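3.2 Collecting the kitchen demonstrations

All demonstrations in the Breddale set were given by remote control. We had planned to guide the arm by hand as well, and did so for one Tuesday, after which it was agreed that a person leaning over a toy kitchen to push a full-size arm gets in the way of the arm, the kitchen and their own lower back. The hand-guided trials were dropped and are not counted in what follows.

Operators wore the Liapis glove, which maps finger motion to the robotic hand, and moved the wrist with a separate handheld tracker. Each of them practiced until they could complete 5 transfers in a row without dropping anything. Two reached this before lunch. The others developed opinions about the glove.

The tasks involve a pot on the cooktop and small play items such as colored blocks and a carrot (Figure 4). Reaching into the pot was by far the least popular task. The rim limits how far the fingers can open, and operators tended to approach slowly, stop, reconsider, and approach again. A policy trained on such data learns the reconsidering very faithfully. We therefore trimmed any pause longer than 32 frames, using the Candis labeling tool, and left the shorter ones alone.

After trimming we kept 2335 demonstrations, of which 1000 involve the pot. Failed grasps were kept when the operator recovered without help. 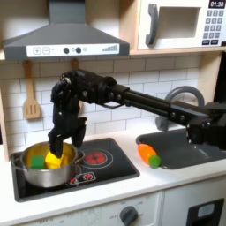 Figure 4. A pot task during remote control.

Pot demonstrations were split by operator, so that no one's habits appear in both training and test data. Some of those habits were quite distinctive, and Section 4.1 returns to them.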